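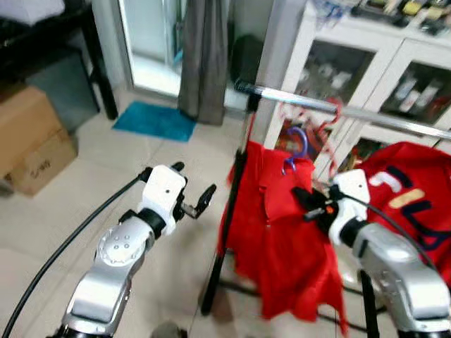 합주실에서 보컬 녹음할 때 컴프를 걸고 받나요, 아니면 그냥 받고 나중에 거나요?

나중에 거세요. 한 번 눌려서 들어온 소리는 못 펴요. 입력만 피크 -10 근처로 넉넉히 잡으면 됩니다.

저음반복
윗분 답 감사합니다. 근데 제 경우는 좀 달라서 추가로 적어요. 저희 밴드 보컬이 속삭이다가 갑자기 지르는 타입이라 게인을 어디다 맞춰야 될지 모르겠음. 작게 맞추면 벌스가 안 들리고 크게 맞추면 후렴에서 빨간불. 인터페이스는 Tistari 2채널짜리, 마이크는 다이나믹 하나. 데모용이라 퀄리티 욕심은 없고 5월 안에 세 곡만 끝내면 됩니다

ersoy_r
24비트로 받는 거 맞죠? 그럼 벌스 작게 들어와도 괜찮아요. 나중에 올리면 됨. 후렴 기준으로 맞추고 잊어버리세요

저음반복
24비트 맞아요. 근데 올리면 잡음도 같이 올라오던데요

ersoy_r
그건 방 소음이죠 프리앰프가 아니라. 에어컨 끄고 받아보세요

카논보즈
저는 반대. 걸고 받는 게 낫다고 봅니다. 이유는 보컬이 헤드폰으로 듣는 소리가 달라져요. 눌린 소리 들으면서 부르면 본인이 덜 질러요. 저는 Osico 컴프 중고로 사서 2:1로 살짝만, 게인 리덕션 3dB 넘지 않게. 그 정도로 망한 적 한번도 없음

ersoy_r
모니터에만 걸면 되잖아요. 녹음은 원본으로 들어가고 헤드폰만 컴프 걸린 소리

카논보즈
레이턴시는요. 버퍼 낮추면 노트북 따라 틱틱거리는데 그거 들으면서 노래하라고요? 해보고 말씀하시는건지

ersoy_r
버퍼 64로 몇 년째 씁니다. 플러그인 딴 거 다 끄고 컴프 하나만 켜면 안 튀어요

도리안L
둘 다 맞는 말인데 싸울 일은 아닌듯. 질문자분은 하드웨어 컴프가 없잖아요. 그럼 선택지가 하나임. 그냥 받기

도리안L
그리고 이건 다들 빼먹는데 마이크 거리. 벌스는 주먹 하나, 후렴은 두 개 반. 바닥에 테이프로 발 위치 표시해놓고 후렴에서 뒷발로 빠지게 시키세요. 이게 컴프보다 효과 큼

저음반복
오 테이프 ㅋㅋ 근데 멀어지면 소리가 얇아지지 않나요? 다이나믹이라

도리안L
얇아지죠. 근접효과 빠지니까. 근데 후렴은 어차피 기타가 꽉 차있어서 보컬 저음 없는 게 더 잘 들려요

카논보즈
그건 곡 나름. 기타 비는 후렴이면 휑합니다

몰라프라산
지나가다. 저는 벌스랑 후렴을 트랙 따로 받아요. 게인 따로 맞추고. 숨 넘어가는 부분만 조심하면 이어붙여도 티 안 남. 단점은 보컬이 흐름 끊긴다고 싫어함

ersoy_r
저도 이거 찬성. 데모면 이게 제일 빠름

카논보즈
데모니까 더더욱 한번에 가야죠. 잘라붙인 데모 들으면 다 티나요 감정선이 뚝뚝. 저희 예전에 Nustach에서 낸 첫 EP가 그렇게 만든건데 지금도 못 듣겠음

몰라프라산
그건 편집을 못해서 그런거 아닌가요;; 시비 아니고 진짜로. 크로스페이드 길게 줬어요?

카논보즈
그땐 크로스페이드가 뭔지도 몰랐습니다 ㅎ 인정

저음반복
로우컷은 걸고 받나요? 마이크 프리에 스위치가 있긴 한데 100Hz라고 써있음

ersoy_r
남자 보컬이면 끄고 여자 보컬이면 켜도 무방. 애매하면 끄고 나중에

도리안L
합주실이면 켜는 데 한표. 옆방 킥이 벽 타고 들어와요. 게다가 발구르는 보컬이면 스탠드로 다 올라옴

저음반복
발 엄청 구릅니다... 켤게요

소일에크렘
중고로 Jelínek 프리앰프 410 모델 찾아보시는건 어때요. 클립 직전에 부드럽게 뭉개져서 지르는 보컬에 좋던데. 저는 199유로에 건짐

ersoy_r
데모 세 곡에 프리앰프를 왜 사요

소일에크렘
사두면 평생 씀

카논보즈
장비병 환자 또 왔네 ㅋㅋ 근데 그 가격이면 저도 사고싶네요

저음반복
중간보고. 어제 저녁 7시부터 한 곡 받았어요. 컴프 없이, 로우컷 켜고, 테이프 붙이고. 후렴 피크 -8에서 -6 사이로 들어오고 빨간불 한번도 안 떴어요. 벌스는 확실히 작은데 클립게인으로 올리니까 쓸만함. 에어컨은 껏더니 다들 쪄죽는다고 난리

도리안L
테이프 몇번째 테이크부터 익숙해졌어요?

저음반복
네번째쯤? 처음엔 자꾸 발밑만 보면서 불러서 마이크에서 고개가 빗나감. 가사 보면대를 뒤로 밀어놨더니 나아졌어요

카논보즈
클립게인 올린 다음에 컴프는 두 개로 나눠서 거세요. 빠른 거 하나 느린 거 하나. 하나로 다 잡으려고 하면 숨소리만 커짐

ersoy_r
이건 동의함. 빠른 걸 먼저

카논보즈
저는 느린 걸 먼저 거는데요

ersoy_r
아 또 시작이네

저음반복
둘 다 해보고 다음 곡 받을 때 올릴게요. 베이스는 DI로 받았는데 그건 따로 글 팔게요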